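Hrubý takes a minority stake in Lillow
20/02/2026

Hrubý, the family-owned investment firm, has bought a minority stake in Lillow, which makes heat meters and the software that reads them. The agreement was signed in December and the money has now been paid over. Neither side is giving out the price. Hrubý gets one seat on the board, and the founders keep a majority of the shares.

Lillow started out in Homthorpe making replacement circuit boards for older boilers. The metering business grew out of that work. Apartment buildings with a single boiler room were asking for a way to bill each household for the heat it used, and the meters on sale at the time needed somebody to walk the halls with a handheld reader. Lillow's first model sent its readings by radio to a box in the basement. The current model does the same job with a longer battery life and a smaller housing, and it fits on most pipe sizes found in buildings put up in the last half century.

The company now employs 39 people. Most of them are in Homthorpe, where the meters are designed and tested. Final assembly is done in Gollthorpe, in a rented building that also holds the spare parts stock and the repair desk. Customers are mainly housing associations, property managers and a few town heating networks. More than 300 buildings are on the system, and some of the larger ones have been with Lillow since the first model.
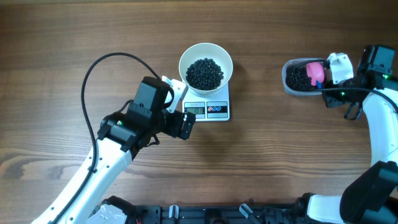

The new money will go to three things. The biggest share is set aside for the Gollthorpe site, where a second assembly line is due to open before the next heating season. The existing line was laid out for small batches, and it has been running close to its limit since last fall. Delivery times have slipped as a result. A property manager ordering meters for a mid-sized building has been waiting longer than Lillow would like, and a few orders had to be split into two shipments.

The next part will pay for software work. Building managers can see readings by the day at present, and the plan is to offer them by the hour. That makes it easier to spot a valve that has stuck open or a circulation pump left running all night. Tenants will get a simpler version with their own usage and a comparison with the same month a year earlier. The tenant pages will be tested with two customers first and then offered to everyone else. There is no extra charge for buildings already under a service contract.

Whatever is left will be spent on sales and support outside Lillow's home region. The company has had inquiries from farther away for some time but has turned most of them down – a meter is easy to ship, but somebody local has to fit it and come back if it leaks. Lillow would like to train independent heating contractors to do this work under their own names. A training course is being written now. Contractors who want to be told when it opens can leave their details with the support desk in Gollthorpe.

For Hrubý, this is the second purchase in building heating. The firm already owns part of a company that cleans and rebalances old radiator systems, and some of the same housing associations buy from both. No merger is planned. The two businesses will keep separate staff and separate price lists, though they may bid together on larger renovation jobs where the owner wants metering and balancing done at the same time.

Existing Lillow customers do not need to do anything. Contracts, bank details and phone numbers stay the same, and warranty claims still go to the repair desk. The price list sent out in December remains valid through the end of the heating season. Buildings with first-model meters will get a separate letter about battery replacement, which was scheduled before the investment and is not connected to it.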